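원목 테이블 상판 오일 마감, 다시 칠하기까지의 기록

작업실 테이블 상판을 다시 마감했다. 결과부터 적으면 오일 두 번, 하드왁스 한 번으로 끝냈고 광택은 처음 계획보다 한 단계 낮췄다. 아래는 다음에 같은 일을 할 때 보려고 남기는 메모에 가깝다. 상판 수종은 애쉬이고 두께는 19mm다. 얇은 편이라 휨 문제를 먼저 다루고, 그다음에 샌딩과 도포 순서로 적는다.

기존 마감의 상태

기존 마감은 수성 폴리우레탄이었다. 팔꿈치가 닿는 앞쪽 모서리에서 도막이 닳았고, 컵을 자주 두는 오른쪽에는 흰 얼룩이 있었다. 흰 얼룩은 도막 안에 수분이 갇힌 것이라 표면만 닦아서는 없어지지 않는다. 다리미와 천으로 열을 주는 방법도 시험했는데 얼룩 하나는 옅어졌고 나머지는 그대로였다. 도막이 이미 여러 군데 깨져 있었기 때문에 부분 보수는 포기했다.

폴리우레탄은 부분 보수가 어렵다. 경화된 도막 위에 새 도막을 올리면 화학적으로 녹아 붙지 않고 기계적으로만 물린다. 경계를 아무리 펴도 비스듬한 빛에서는 층이 보인다. 반대로 침투성 오일은 닳은 자리만 갈아내고 다시 발라도 경계가 덜 남는다. 테이블처럼 마모가 한쪽으로 몰리는 가구에는 오일이 관리 면에서 유리하다고 판단했다. 대신 내열성과 내화학성은 떨어진다. 뜨거운 냄비를 바로 올릴 일이 있는 식탁이라면 선택이 달라졌을 것이다.

휨 확인

상판을 프레임에서 분리하고 직선자를 대 보았다. 결 직각 방향으로 가운데가 올라와 있었다. 자 밑으로 명함 한 장이 뻑뻑하게 들어가는 정도다. 윗면에만 도막이 있고 아랫면은 샌딩만 한 상태였으니 예상한 결과다. 나무는 양면의 수분 출입 속도가 다르면 휜다. 윗면은 막혀 있고 아랫면은 열려 있으면 계절이 바뀔 때마다 아랫면이 먼저 불고 먼저 마른다.

이번에는 아랫면에도 같은 오일을 같은 횟수로 발랐다. 보이지 않는 면에 재료를 쓰는 것이 아깝다는 의견도 있지만 얇은 상판에서는 생략할 수 없는 공정이라고 본다. 양면 처리를 한다고 이미 생긴 휨이 바로 펴지지는 않는다. 프레임에 다시 체결하면서 어느 정도 눌러 주고, 나머지는 그대로 쓴다. 대패로 잡으려면 깎아낼 두께가 있어야 하는데 이 상판에는 여유가 없다.

체결부도 손을 봤다. 원래는 프레임 구멍에 나사를 바로 박아 놓은 구조였다. 폭 방향 수축과 팽창이 구속되면 갈라지거나 나사가 뜬다. 바깥쪽 구멍을 결 직각 방향으로 길게 늘려 장공으로 만들고 와셔를 넣었다. 가운데 줄은 원래 구멍을 그대로 썼다. 가운데를 기준으로 양쪽이 움직이게 두는 방식이다. 나사는 끝까지 조인 뒤 살짝 되돌렸다. 너무 세게 조이면 장공을 만든 의미가 없다.

도막 제거

박리제와 샌딩 중에서 샌딩을 택했다. 박리제는 도막이 두꺼울 때 효율이 좋지만 잔여물을 중화하고 닦아내는 과정이 번거롭고, 환기가 좋지 않은 작업실에서는 쓰고 싶지 않다. 스크레이퍼로 먼저 긁어 두꺼운 도막을 걷어낸 다음 원형 샌더를 썼다. 처음부터 샌더를 대면 도막이 열로 녹아 사포 눈을 막는다. 스크레이퍼 날은 생각보다 자주 세워야 한다. 대팻밥처럼 얇게 말려 나오던 것이 가루로 나오기 시작하면 날이 죽은 것이다.

도막이 남았는지는 물을 조금 묻힌 천으로 닦아 보면 안다. 맨 나무는 바로 어두워지고 도막이 남은 곳은 물이 겉돈다. 앞쪽 모서리는 일찍 끝났고 벽에 붙어 있던 뒤쪽은 도막이 거의 새것 상태여서 오래 걸렸다. 옹이 주변도 잘 남는다. 결이 소용돌이치는 곳에서는 스크레이퍼 방향을 자주 바꿔야 뜯김이 없다.

사포 번호와 순서

80, 120, 180까지 올렸다. 220은 쓰지 않았다. 오일 마감에서 사포 번호를 높이면 표면이 눌려 닫히고 침투량이 줄어든다. 제조사 안내도 대체로 낮은 번호에서 멈추라고 되어 있다. 다만 마구리면은 반대다. 도관이 그대로 열려 있어 오일을 과하게 먹고 색이 진해지므로 한 단계 더 높은 번호까지 올려 침투량을 줄인다.

번호를 건너뛰지 않는 것이 결국 빠르다. 80의 자국을 180으로 지우려면 시간이 몇 배로 든다. 단계마다 연필로 상판 전체에 옅은 격자를 긋고 연필 자국이 모두 없어질 때까지 민다. 원형 샌더는 누르지 않고 자기 무게로만 움직인다. 누르면 회전이 죽고 돼지꼬리 모양의 자국이 남는다. 이 자국은 맨 나무에서는 보이지 않다가 오일을 바르면 드러난다. 마지막에는 같은 번호 사포를 블록에 감아 손으로 결 방향을 따라 한 번 더 밀었다.

단계 사이의 집진도 중요하다. 앞 단계에서 떨어진 굵은 입자가 남아 있으면 다음 단계에서 그대로 긁힌다. 진공청소기의 솔 노즐로 한 번, 마른 극세사 천으로 한 번 훑었다. 송진포는 쓰지 않았다. 제품에 따라 왁스 성분이 묻어 나와 침투를 방해하는 경우가 있다.

물 올리기

180까지 끝낸 다음 물을 적신 천으로 표면을 닦아 거스러미를 일으키고, 완전히 말린 뒤 새것이 아닌 180 사포로 가볍게 쳐냈다. 수성 도료가 아니면 필요 없다는 사람도 있다. 하지만 테이블은 어차피 물걸레로 닦게 되는 물건이고 그때 일어날 섬유라면 미리 일으켜 정리하는 편이 낫다. 말리는 시간은 반나절을 잡았다. 새 사포를 쓰면 다시 새 섬유를 만들기 때문에 눈이 어느 정도 죽은 것이 알맞다.

색 결정

무색 오일은 처음부터 제외했다. 애쉬에 무색 오일을 올리면 누런 기가 돌고, 작업실의 다른 가구와 맞지 않는다. 후보는 밝은 참나무색, 중간 톤의 적갈색, 어두운 호두색 세 가지였다. 자투리 판재를 같은 번호까지 샌딩해서 세 가지를 모두 칠해 보았다. 시편은 반드시 같은 수종, 같은 사포 번호여야 한다. 색상표에 인쇄된 색은 참고가 되지 않는다.

어두운 호두색은 먼지와 손자국이 두드러졌다. 밝은 참나무색은 얼룩이 있던 자리의 변색을 가려 주지 못했다. 적갈색은 결 대비가 적당히 눌리고 변색도 어느 정도 묻힌다. 벽이 밝은 방에 놓았을 때 상판과 벽의 경계가 또렷한 것도 마음에 들었다.

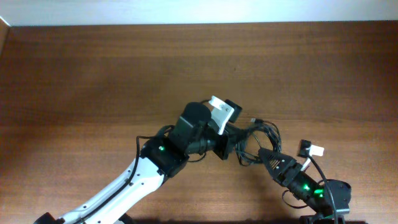
적갈색 톤의 목재 상판. 가로로 옅은 결이 보인다.

색을 볼 때는 조명을 정해 두어야 한다. 적갈색 계열은 특히 광원에 민감하다. 주광색 조명에서는 갈색에 가깝고 전구색에서는 붉은 기가 크게 올라온다. 작업실 천장등은 주백색이고 창은 북쪽이다. 시편을 창가와 천장등 아래에 번갈아 두고 오전과 저녁에 각각 비교했다. 오전 10시와 오후 8시의 색이 거의 다른 제품처럼 보였다. 둘 중 어느 쪽이든 참을 수 있는 색을 고르는 것이 현실적인 기준이다.

재료

오일은 Urnar의 착색 오일, 마지막 하드왁스는 Plilis의 무광 제품을 썼다. 제조사를 섞는 것은 권장되지 않는다. 그래서 시편에 먼저 올려 경화와 밀착을 확인했다. 일주일 뒤 손톱으로 긁고 테이프를 붙였다 떼어도 문제가 없었다. 시편 확인 없이 섞는 것은 권하지 않는다.

오일은 건성유 기반이고 점도가 높지 않다. 안료가 가라앉으므로 쓰기 전에 바닥까지 저어야 한다. 흔들면 기포가 생긴다. 작업 중간에도 몇 번 더 저었다. 한 통을 다 쓰기 전에 안료가 가라앉으면 처음 바른 쪽과 나중에 바른 쪽의 색이 달라진다. 두 통을 쓰는 면적이라면 큰 용기에 미리 섞어 두는 것이 맞다. 제조 번호가 다르면 색이 미세하게 다르다.

도포

1차 도포는 아랫면부터 했다. 연습을 겸한 것이고 실제로 도움이 되었다. 흰색 논스크래치 패드에 오일을 덜어 얇게 펴고, 결 방향으로 정리한 뒤 20분이 되기 전에 닦아냈다. 통에 적힌 시간은 실온 기준이라 더운 날에는 그보다 빨리 끈적해진다. 이번에는 19분에서 닦기 시작했는데 끝 쪽은 이미 천이 끌리는 느낌이 있었다. 다음에는 면적을 둘로 나누거나 시작을 더 빨리 해야 한다.

착색 오일은 경계가 겹치면 그 부분이 진해진다. 상판 전체를 한 번에 적시는 것이 가장 안전하고, 나눠야 한다면 판재 접합선에서 끊는다. 이 상판은 집성한 것이라 접합선이 여러 줄 있어서 끊을 곳이 많다. 한 판재의 중간에서 멈추는 일만 피하면 된다.

닦아내기는 도포보다 중요하다. 남은 오일은 스며들지 않고 표면에서 굳어 끈적한 막이 된다. 마른 면 천으로 닦고, 천을 바꿔서 다시 닦고, 한 시간 뒤에 다시 와서 도관에서 배어 나온 점을 닦았다. 애쉬는 도관이 커서 배어 나오는 양이 꽤 된다. 이 점들을 그대로 두면 광택이 점점이 다른 표면이 된다.

오일 묻은 천은 펼쳐서 말리거나 물에 담가 둔다. 건성유는 산화하면서 열을 내고, 뭉쳐 둔 천에서는 열이 빠지지 않아 자연 발화한다. 나는 물을 채운 금속 통에 넣고 뚜껑을 덮어 밖에 두었다. 이 항목은 취향의 문제가 아니므로 반드시 지켜야 한다.

2차 도포는 하루 뒤에 했다. 그 사이 표면을 만져 보면 약간 까슬하다. 회색 패드로 가볍게 문지르고 먼지를 제거한 다음 1차보다 적은 양을 썼다. 이미 나무가 상당량을 먹은 상태라 침투량이 눈에 띄게 줄어든다. 2차에서 색은 조금만 진해지고 얼룩덜룩한 부분이 정리된다. 3차를 올릴지 고민했으나 시편에서 3차는 색 변화가 없고 끈적임만 늘었다.

하드왁스

하드왁스는 이틀 뒤에 한 번만 올렸다. 처음 계획은 반광이었지만 시편을 스탠드 아래에 놓으니 반사가 눈에 걸렸다. 모니터를 올려놓고 쓰는 테이블에서는 무광이 편하다. 무광 제품은 소광제가 들어 있어 이것도 충분히 저어야 한다. 덜 저으면 같은 통에서 첫 번째는 반광, 마지막은 완전 무광이 나온다.

바르는 양은 극히 적다. 패드가 거의 마른 것처럼 느껴질 정도로 쓰고 바로 천으로 민다. 모서리는 패드가 눌리면서 왁스가 몰리기 쉬우므로 마지막에 손가락에 천을 감아 따로 정리했다.

비용과 재료 소모

사포와 패드, 오일, 왁스를 합치면 새 상판을 주문하는 금액의 절반이 되지 않는다. 인건비를 넣지 않은 계산이고, 넣으면 역전된다. Ikau에 상판 재가공 견적을 문의한 적이 있는데 운송비 비중이 커서 접었다. 오일은 작은 통 하나로 양면 두 번이 가능했고 조금 남았다. 남은 오일은 공기층을 줄이려고 작은 유리병에 옮겨 담았다. 큰 통에 조금 남겨 두면 몇 달 안에 표면에 막이 생긴다.

원형 샌더용 사포는 예상보다 많이 썼다. 도막 제거 단계에서 대부분이 나갔다. Phan의 망사형 사포를 섞어 써 보았는데 집진은 분명히 낫지만 가장자리가 빨리 해진다. 상판 모서리를 넘길 때 걸려서 찢어진 것이 몇 장 있다. 넓은 면은 망사형, 모서리 근처는 종이 사포로 나누는 것이 지금으로서는 가장 나은 조합이다.

경화와 사용

만져서 묻어나지 않는 것과 경화가 끝난 것은 다르다. 하루면 손에 묻지 않지만 완전 경화까지는 몇 주가 걸린다. 나는 5월 중순에 마감을 끝냈고 첫 일주일은 아무것도 올리지 않았다. 그 뒤 가벼운 물건부터 올렸다. 고무 발이 달린 물건은 한 달 동안 받침을 깔았다. 고무의 가소제가 덜 굳은 마감에 옮겨 가면 자국이 영구적으로 남는다. 모니터 받침과 스피커가 대표적이다.

냄새는 열흘 정도 갔다. 창을 열어 두는 것만으로는 부족하고 공기가 움직여야 산화가 진행된다. 선풍기를 약하게 틀되 상판에 직접 향하지 않게 두었다. 직접 향하면 먼지가 붙는다.

한 달 뒤 점검

물방울을 떨어뜨리고 10분 뒤 닦았을 때 자국은 없었다. 커피는 같은 시간에 아주 옅은 테두리가 남았고 젖은 천으로 지워졌다. 뜨거운 컵은 시험하지 않았다. 앞쪽 모서리에는 벌써 광이 조금 올라왔다. 소매에 쓸려서 무광이 반광 쪽으로 가는 것인데 무광 마감에서는 피할 수 없다. 거슬리면 회색 패드로 결 방향을 따라 몇 번 밀면 돌아온다.

휨은 체결 전보다 줄었다. 직선자 밑으로 명함이 들어가지 않는다. 다만 이것이 체결로 눌린 것인지 수분이 균형을 찾은 것인지는 분리해 보기 전에는 알 수 없다. 장마철에 한 번, 난방을 시작한 뒤에 한 번 더 재 볼 생각이다. 장공 와셔의 위치를 연필로 표시해 두었으니 폭이 얼마나 움직였는지도 같이 확인할 수 있다.

유지 보수는 반년에 한 번 닳은 자리에만 왁스를 얇게 올리는 것으로 잡았다. 세제는 중성만 쓰고 알코올은 쓰지 않는다. 착색층까지 닳아서 밝은 나무가 드러나면 그 판재 하나를 접합선까지 샌딩하고 오일부터 다시 올린다. 그래서 오일 병에는 색 이름과 개봉한 달, 시편에 쓴 사포 번호를 적어 선반에 같이 두었다. 시편은 뒷면에 공정 순서를 적어 서랍에 넣었다. 빛을 받은 상판과 받지 않은 시편의 색 차이도 나중에 비교할 항목이다.

다음 작업은 같은 오일로 선반 두 장을 칠하는 것이다. 그쪽은 자작 합판이라 착색이 얼룩지기 쉽고, 마구리 처리도 따로 해야 한다. 시편부터 만들어 놓고 다시 적겠다.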